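4.2 Comparing the two hands on the unloading task

The bench tests in Section 4.1 were done with the object fixed in a stand, so they say little about how a hand behaves when the wrist is inside a small opening and the cameras cannot see the fingers well. We therefore ran a second set of trials on a full task: taking textiles out of a front-loading washing machine and moving them to a basket on the floor. The task was chosen by D. Hoxha after early trials with kitchen drawers gave almost no difference between hands.

Two hands were compared. The Minel hand is the one used in our earlier work and has a wide palm with stiff fingertips. The Pistomeo hand is narrower and has softer pads, but its fingers close more slowly and it loses grip force when the wrist is bent far back. In each trial the same model of hand was mounted on both arms, so that the controller settings could be kept equal left and right. Joint limits, arm speed and the head camera were the same for all trials. The controller was Fletelent in its default impedance mode, with the stiffness of the last 3 joints lowered while the wrist was past the door opening.

A trial started with the robot standing in front of the machine, the door open and the basket on the floor near its feet. An operator drove both arms through the teleoperation station and watched only the head camera view. Cloths were placed in the drum by a second person, who followed a list drawn up before the session. We used towels, pillowcases and small sheets, all dry. A pick was scored as good if the cloth left the drum in one motion and did not touch the floor before it reached the basket. A pick that needed a second grasp inside the drum was scored as a regrasp. Anything else was a drop.

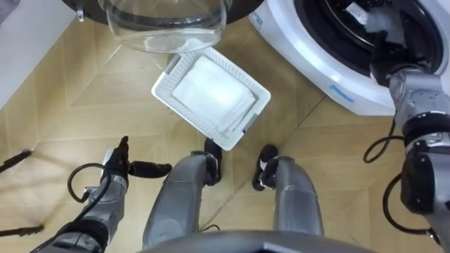

Figure 3. Unloading trial seen from the head camera, with the right arm in the drum and a folded cloth in the basket.

We logged 136 picks in total, split evenly between the hands. The order of the hands was switched between blocks, and the operator had a short practice period after every change. Five picks had to be repeated due to a lost network connection and are counted only once. The first block was recorded on 3 Apr 2025 and the last one in June, with the same operator throughout.

The main difference was in how the hands entered the opening. With the Minel hand the operator had to turn the wrist before the knuckles would clear the rubber gasket, and this turn often left the palm facing the wrong way for cloth lying at the back of the drum. Most regrasps with this hand began like that. The Pistomeo hand could go in with the wrist straight, and the operator rated it as easier to place. Its weak point came later. Large sheets tended to slip between the pads as they were pulled over the gasket, mainly when the arm had to lift and pull back at the same time. Towels were handled well by both hands.

Cable routing had more effect than we had planned for. The cables run outside the arm and need enough slack for the elbow to extend fully. In the first block the slack was too short, and the arm controller reported a steady side load at the wrist whenever the hand was deep in the drum. We lengthened the loops and ran that block again – the numbers in Table 2 are from the second run. The force data from the earlier run are left out of the analysis.

The free arm was not used for grasping in this comparison. The operator was told to keep it clear of the basket with the fingers open, and to move it only when it blocked the view. Bahrami mode, in which the free arm follows a mirrored path, was switched off after a test showed that it could bring the hand too near the legs.

A limit of this setup is the single camera. Once the hand is past the gasket, the operator works mostly from memory and from the force display, and some of the gap between the hands may come from how well each one can be felt through that display. A camera at the wrist would help to separate these effects. We return to this in Section 5, where the Pistomeo hand is tested with a small camera mounted beside the palm.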